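Stuck at 1,356 coins in Ternow, is there a way to earn faster without paying?

Asked by Henrike Ruppert

Hello everyone, I hope this is the right section. I started Ternow in September on my tablet and I'm enjoying it so much more than I expected to (my son put it on there for himself and hasn't seen the tablet since). My trouble is the coins. I have 1,356 and the next wagon upgrade at Stidcombe costs far more than that. Each delivery run gives me next to nothing, and I've been doing the short road over and over until my eyes cross. I don't want to buy the coin packs and I'm a bit scared of those generator sites. Is there something I'm missing, or is it just slow for everybody at this point?

3 answers

Florian Zwahlen
Hi Henrike, and welcome! It's slow for everybody there, so please don't feel you've done something wrong. I sat at Stidcombe for ages myself. Stop doing the short road. It pays less each time you repeat it in the same day, and the game never mentions this. Go up to the mill at Ilelier and take the grain orders, which pay 300 each if your wagon has the second axle. You can do three before the pay drops, then sleep at the inn and it all resets. Also check whether you still have the old lantern from the opening chapter, because the peddler at Ilelier buys it and you won't need it again. And please stay far away from the generators. My brother-in-law tried one and spent a whole evening getting his email back.

Wendt
grain orders yes. dont sell the lantern though, you want it for the cave in chapter 7

Florian Zwahlen
Wendt, you may well be right, I went through the cave on the easy setting and I think it's lit for you there. Henrike, keep the lantern if you're playing on normal! The grain alone should get you your upgrade in a few evenings, and you'll have a nice view of the valley while you're at it.

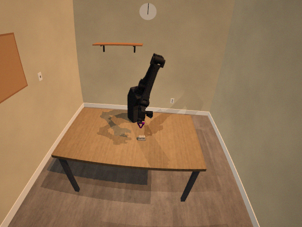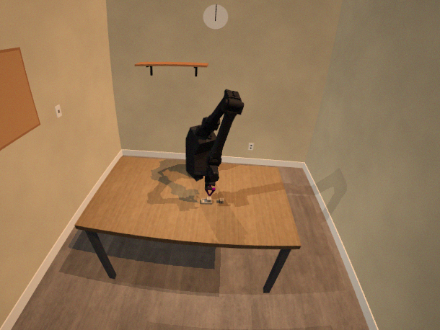
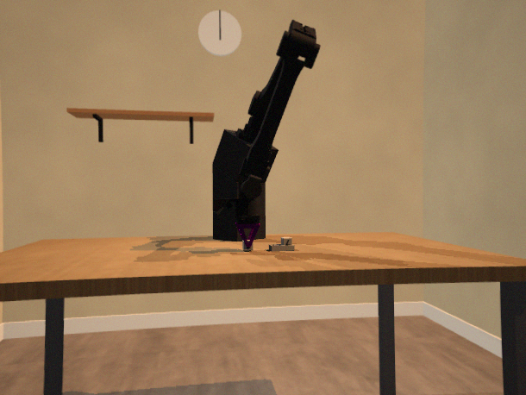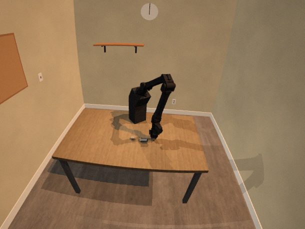

Black robot arm at a wooden table, four rendered views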